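Turbine hall tours at Jasenholm to resume after winter works

The old turbine hall at the Jasenholm hydro station will take visitors again once the access road has been resealed and the handrails on the lower gallery have been replaced. The hall has been closed to tour groups since August, when the contractor, Paltach, began lifting the floor plates above the number 2 unit.

The work is on the building only. Both units have kept running, apart from short stoppages when the crane was in use, and the station has gone on supplying the valley line as usual. Output for the month was a little down on last year because of low inflow to the upper pond.

Tour groups will be limited to 38 people, as before, and will be split in two for the lower gallery. Children under eight can go into the hall but not down the gallery stairs. Closed shoes are needed. Hard hats are supplied at the door.

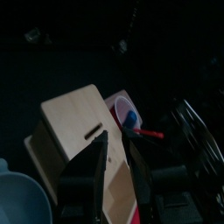

Will the walk across the dam wall be part of the tour?

Only on dry days. The walkway grating gets slippery, and the operator on shift decides in the morning whether the gate is opened. When it is closed, groups go by the lower path to the tailrace instead, which adds ten minutes and has a better view of the outlet.

The display room has been rearranged while the hall was shut. The old governor has been moved away from the window and cleaned, and the brass gauges are now at a height where they can be read. The long section drawing of the penstock, 158 metres from intake to valve, has gone back on the north wall. The labels are new. A few of the old ones gave the wrong year for the second unit and these have been fixed.

The Luteo screen showing live flow and power is still being set up. It will show the same readings the control room sees, with a delay of a few minutes. Until it is connected, the day's figures will be written on the board beside the entrance.
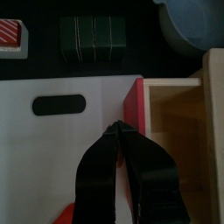

JASENHOLM, 2 Nov 2020

Bookings for the new season go through the station office. School groups should give two weeks' notice and include the number of adults coming. There is no charge for schools. Other groups pay at the gate, by card only.

Buses can turn in the lower yard but can't stay there. Parking is on the Pasichnyk side of the bridge, a five-minute walk on a sealed path. The upper yard is kept clear for deliveries until Paltach has taken its crane away.

Last season 1030 people came through the hall, most of them in the school terms. Mornings fill first – afternoon times are usually easier to get. The toilets in the gatehouse are open, but the kiosk will stay shut for now, so bring water and lunch.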